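Fekik Uprising

The Fekik Uprising was an armed revolt in the river district of Fekik. It began in October, when the governor, Gerd Voß, dissolved the elected council and closed the border market. Protests spread to 2 nearby towns, and part of the local garrison joined them.

The rebels were led by Pendo Khaemba, a former teacher. Government forces retook the district after a siege in which 593 people died, according to the historian Cúc Phùng. About 1,887 residents fled across the river to Haleo.

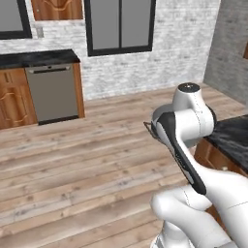 White robotic arm with gripper, computer rendering

A ceasefire was signed at Haleo. It restored the council but left the garrison under Voß's command. Khaemba went into exile and never returned to Fekik.

See also: Haleo ceasefire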